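Clokdale Handling Project
Progress report to the Dornbridge Fund
Report date: 30/08/2026
Prepared by: Yolandi Nkosi, project lead

1. Period covered

This report covers the work since our May report. Most of it deals with the open day, which was the main deliverable for the period. Spending and the plan for the next period are at the end.

2. Open day

The open day was held in the main workshop at Clokdale. We had 54 visitors, against a target of 40 in the grant agreement. They came from local packing firms, the technical college, two repair shops and the neighborhood. Cellness sent four people from their returns department, including Johannes Mathebula, who has been our contact there from the start.

Doors opened at 10 and we ran demonstrations until 3, with a break at noon to let the arm rest and the staff eat. Each demonstration took 11 minutes. Lerato Mtshali ran the arm and Thulani Mnguni talked visitors through what it was doing. They swapped after lunch. We had planned to have visitors stand on both sides of the table, but the floor tape on the window side had lifted during the week and we kept everyone on the door side instead. It was crowded for the first two sessions. After that we handed out numbered cards and it went better.

The demonstration was the mixed-item task described in our proposal. The arm picks up household items of different shapes one at a time and moves them to a second spot on the table. The items are not sorted or lined up beforehand. The wrist camera feed was shown on a monitor next to the table so visitors could follow the approach from the gripper's side.
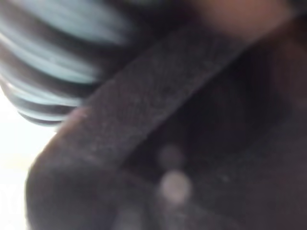
Over the day the arm made 222 pick attempts. Thulani kept the tally by hand on a clipboard and we checked it against the log afterward. The log had two fewer, both from the first session, when recording was started late. We have used the clipboard figure.

We have not yet worked out a success rate that we would want to stand behind. Some attempts were stopped by the operator to answer a question, and we need to decide how to count those. Lerato is going through the log now and the figure will be in the next report. Her early impression is that soft and rounded items gave the most trouble, the same as in May, and that rigid items with flat sides were reliable.

3. Problems on the day

The arm stopped on a joint limit twice in the morning. Both times Lerato cleared it and restarted within the session. The cause was the height of the table, which had been raised for visibility. We lowered it at lunch and it did not happen again. This should have been tested the day before. We had the table at its usual height for the rehearsal.

The monitor was hard to read from the back. Several visitors said so on the comment sheets. At very close range the wrist camera shows mostly the gripper itself, out of focus, and people who had not seen this kind of picture before were not sure what they were looking at. Thulani started explaining this at the beginning of each session and the questions dropped off. For the next event we would like a second view from a fixed camera beside the table, shown next to the wrist view. The cost is small and can come out of the existing equipment line.

One visitor leaned over the barrier to pick up a dropped item. The arm was idle and no harm was done, but we have moved the barrier back and added a line about it to the opening talk. An incident note was filed with the Clokdale safety office.

4. What visitors said

We collected comment sheets at the door. The most common question was about speed. Visitors from the packing firms thought the arm was too slow for their lines as it stands, and we agree. The repair shops were less concerned with speed and asked more about setup time and whether someone without training could teach it a new item. At present the answer is no. It takes one of us most of a morning.

Johannes Mathebula asked if we could bring the setup to the Cellness returns area for a longer trial. They see a wide mix of items every day and already have a bench that would fit the arm. We have said yes in principle, subject to insurance and to your approval, as the original plan had all work taking place at Clokdale.

The college asked for a repeat visit with a smaller group. We have offered them a morning in the next period.

5. Staff

Tshepo Matlala joined in June, half time, and has taken over maintenance of the arm and the spare parts list. The finger pads were wearing faster than we budgeted for. He has found a supplier with a shorter lead time and we now keep two sets on the shelf. There are no other staff changes.

6. Spending

Spending is in line with the budget. The open day came in under its line because Clokdale did not charge for the room. We ask permission to move the remainder to equipment, for the fixed camera and for a second barrier. The finger pads have gone over and will go over again next period. The detailed sheet is attached separately.

7. Next period

Finish the log review and report a success rate, with a clear note on how stopped attempts were counted.

Buy and mount the fixed camera.

Host the college group.

Agree terms with Cellness for a trial on their site, if the fund has no objection. We would need your answer by the end of next month to hold the dates they have offered.

Work on soft and rounded items. Lerato wants to try a slower close and a different approach angle before we consider changing the gripper.

Questions on this report can be sent to me or to Thulani Mnguni at the project office.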